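Simulated Grasping Deserves a Stricter Reading

Research on robot grasping now rests largely on simulation. A group with modest funds can build a room, fill it with furniture, place an arm beside a table, and run more attempts in a night than a physical laboratory could run in a year. The editors of this bulletin have welcomed that change and continue to do so. Our concern is with how the results are reported, and in particular with the single success rate that most papers now place in their first paragraph.

The recent Drultix study from the Hiltudmont laboratory is a useful case, because it is better than most. Its authors trained a grasp planner entirely in simulation and tested it on 2896 attempts, using objects the planner had not met during training. They released the scenes, the object list, and the random seeds. They also reported failures by object, in a table at the back of the paper. Readers who turn to that table will learn more than the abstract tells them.

Of the full set of attempts, 983 involved objects that the authors class as irregular: tools, toys, ornaments, and game props with thin parts or uneven weight. The remainder involved boxes, bottles, cans, and other compact shapes. The two classes did not perform alike. The planner was dependable on the compact class and uneven on the irregular one, yet the headline figure averages the two. A reader planning to use the method in a warehouse of cartons will find the average too low. A reader planning to use it in a home will find it too high.

The irregular class is also where the definition of success matters most. In the Drultix protocol, a grasp counts when the fingers have closed on the object and the object rises clear of the support surface. For a can, that is a fair test. For a long object with a heavy end, it says little about whether the robot could carry it across a room or hand it to a person.

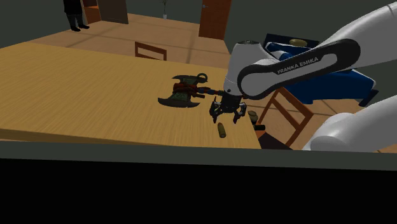
Vol. 12, No. 2, p. 64

A double-bladed axe held by the shaft makes the point well enough. The head lies to one side of the grip, and in a physical axe much of the weight would lie there too. Whether the simulated object behaves in the same way depends on the mass assigned to it, and on how that mass is spread through the mesh. Many object libraries assign one density to the whole shape. Some assign a fixed mass without regard to size. The Drultix paper states which library it used but does not state what was done about density, and we could not find the answer in the released files.

Friction raises a similar difficulty. A single friction value for every object is convenient and makes runs easy to compare. It also removes one of the main reasons that real grasps fail. The Prins benchmark, which many groups still use, draws friction from a range and reports results at both ends of it. The practice adds some computing time and one more column to a table. We see no good reason for its having fallen out of use.

It may be said in reply that simulation papers are read by specialists, who know these limits and allow for them. That was perhaps true when the field was small. Today the same figures are quoted in funding requests, in product literature, and in procurement documents, usually without the table at the back. An author cannot control every later use of a number - but an author does choose which number goes first.

A second reply is that physical trials are the proper remedy, and that stricter rules for simulation would only delay them. We agree that physical trials are needed. They are also slow and costly, and many good groups have no arm of their own. The Nodik project showed that a small physical check, run on a sample of the simulated objects, can reveal which classes transfer and which do not. Such a check is most valuable when the simulated results have already been divided by class.

We therefore ask that authors submitting to this bulletin give success rates by object class in the abstract, and that they state how mass and friction were set. Where an object is held away from its center of mass, the paper should report whether the grasp survives a turn of the wrist and a short transport, as well as the lift. Papers already under review will be handled under the existing rules. The revised author instructions take effect with submissions received from February onward.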